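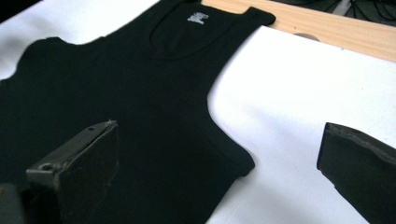

Section 4 covers preparation of the narrator and the recording space for titles in the Noonan fiction list, including single-narrator romance, dual-narrator romance and romantic suspense. It applies to narrators who record at home with the Motico interface and the Kirach microphone supplied by Rinedow. Clothing is to be chosen before any equipment is switched on. A close-fitting garment in a plain knit, such as the black ribbed tank top with the scoop neckline, is suitable for all sessions, and a second layer may be worn over it if the layer is equally quiet. Jackets with zippers, nylon sportswear, starched shirts and bracelets are not to be worn at the microphone. Narrators who have already completed Section 3 (Account and Contract Settings) may proceed directly to 4.1.

4.1 Before you begin

Confirm that the following are available:

Motico interface with power supply
Kirach microphone, shock mount and pop filter
Closed-back headphones
Script in its final approved form
Character sheet for the title
Pronunciation list for the title
Drinking water in an open cup

Note: The character sheet and the pronunciation list are issued by the title editor. Do not begin recording from a draft script. If the word DRAFT appears in the header of any page, contact the production desk.

4.2 Preparing the room

1. Choose the smallest furnished room available. A closet with clothing left on the rails is acceptable.

2. Close all windows and interior doors.

3. Switch off fans, air conditioning and any appliance that runs on a motor. Where a refrigerator shares a wall with the room, it may be switched off for the length of a session. Place your car keys inside the refrigerator as a reminder to turn it back on.

4. Remove clocks with an audible movement.

5. Hang a heavy blanket or quilt behind the chair. The blanket should reach from above head height to the floor.

6. Lay a folded towel under the script stand or tablet.

7. Sit in the chair and move from side to side. If the chair creaks, replace it.

Caution: Do not cover a heater, lamp or power supply with blankets or acoustic foam. Do not run the Motico power supply under a rug.

4.3 Connecting the equipment

1. With the interface switched off, connect the Motico to the computer using the supplied cable. Do not use a hub.

2. Fit the Kirach microphone into the shock mount and tighten the collar by hand.

3. Connect the microphone cable to input 1. Input 2 is not used for single-narrator titles.

4. Turn the gain control and the headphone control fully counterclockwise.

5. Switch on the interface and wait for the indicator to stop flashing.

6. Switch on microphone power. The Kirach will not produce a signal without it.

7. Put on the headphones and raise the headphone control slowly to a comfortable level.

Caution: Always switch off microphone power before disconnecting the microphone cable. Damage caused by disconnecting a live microphone is charged to the narrator under the equipment loan agreement.

4.4 Positioning the microphone

1. Place the microphone 12 inches from the mouth and slightly above it, angled down toward the chin.

2. Place the pop filter between the mouth and the microphone, leaving a hand's width in front of the grille.

3. Raise the script stand until the page can be read without lowering the head.

4. Mark the position of the chair legs and the microphone stand on the floor with tape. The same position is to be used for every chapter of a title.

Note: Intimate dialogue should be performed at a lower volume from the same position. Do not lean in to the microphone for these scenes. The change in tone cannot be matched in editing, and chapters recorded this way are returned.

4.5 Setting the level

1. Open the Rinedow recorder and select New Session.

2. Enter the title code printed on the first page of the script.

3. Select the Level Check tab.

4. Read aloud the loudest passage in the first chapter. In romantic suspense this will often be a confrontation or a chase. Read it at full performance volume.

5. Raise the gain until the meter stays in the green band and touches yellow on the strongest words. If the meter shows red, lower the gain and repeat the passage.

6. Read the quietest passage in the chapter without changing the gain.

7. Select Save Level. The setting is stored with the title and is recalled at the next session.

8. Stop reading and remain still while the recorder captures 20 seconds of room sound. Breathe normally.

9. Wait for the result. If the recorder reports that the room is too loud, return to 4.2.

Note: Room sound must be captured again whenever recording resumes after a break of more than one hour.

4.6 Preparing voices

The character sheet lists every speaking part in order of appearance, with age, region and relationship to the main characters. Parts marked P are principal and require a voice sample before recording begins.

1. Read the whole script silently before settling on any voice. In suspense titles the identity of the antagonist may not be revealed until the closing chapters, and a voice chosen too early may give it away.

2. For each part marked P, record a sample of 900 words or fewer taken from the script. Save each sample as a separate file.

3. Name each file with the title code followed by the character's surname.

4. Upload the samples under Voices in the title folder.

5. Wait for approval. The title editor will mark each sample Approved, Adjust or Replace.

6. Where a sample is marked Adjust, read the editor's comment, record the sample again and upload it under the same name.

Secondary parts need no sample. Keep a short recording of each for your own reference, particularly where a title belongs to a series. A sheriff or sister with four lines in the first book may be the lead in the third.

Caution: Do not imitate the voice of a living performer. Samples found to do so are marked Replace.

Note for dual-narrator titles: Each narrator reads the chapters written from the point of view of the character assigned to them, including all dialogue by other characters in those chapters. The two narrators should exchange samples of the leads before recording. Names and contact details of the paired narrator are shown in the title folder.

4.7 Recording the test chapter

1. Close all other programs on the computer and silence all telephones. A telephone set to vibrate is to be left outside the room.

2. Select Record and wait for the counter to start.

3. Read the title, the author's name and the narrator's name as they appear on the credits page. Pause for three seconds.

4. Read the chapter heading. Where the script gives a place or time beneath the heading, read this also.

5. Read the first 2000 words of the chapter without stopping, unless an error is made.

6. If an error is made, stop, pause, and select Punch In. The recorder will return to the start of the previous sentence. Read from that point.

7. At the end of the passage, remain silent until the counter turns blue, then select Stop.

8. Listen to the whole recording through headphones while following the script. Mark any stomach noise, page noise, clothing noise or misreading.

9. Correct the marked places and select Submit Test.

The production desk reviews test chapters in the order received. Tests submitted on a Saturday are reviewed on the next working day. Do not continue to the remainder of the title until the status reads Cleared.

4.8 If the test chapter is returned

Returned for room noise: Repeat 4.2 and capture the room sound again. Where the noise comes from traffic or a neighboring property, try recording at a different time of day and state the new hours in the comment box.

Returned for clothing noise: Change the outer layer or remove it. Check also for drawstrings, lanyards and loose headphone cables. A stiff sewn-in label at the neck can be heard when the head turns; garments with a printed label are preferred.

Returned for mouth noise: Drink water before the session and take a short break between scenes. Avoid dairy products before recording.

Returned for level: Repeat 4.5 in full. Do not correct the level in other software before resubmitting.

Returned for pronunciation: Consult the pronunciation list. If the word does not appear there, send it to the title editor with the page number. Place names invented by the author are to be confirmed with the author through the editor, and narrators should not contact authors directly.

Returned for pace: Compare the recording with the reference clip in the title folder. Love scenes and action scenes are the passages most often read too fast.

4.9 Contacts

Equipment faults and replacement cables: Kevin Conneely, Rinedow production desk
Character sheets and voice approval: Maeve Hanrahan, title editor, single-narrator list
Dual-narrator pairing: Ivone Conceição
Pronunciation queries, Irish and Scottish settings: Philomena Ó Flaithearta

Include the title code in the subject line of all messages. Faults reported during a session are answered before other mail.

Note: Narrators contracted for holiday romance titles should clear the test chapter by the end of October. Requests for a later date must be made in writing before the script is accepted.

Continue to Section 5, Recording and Submitting Full Chapters.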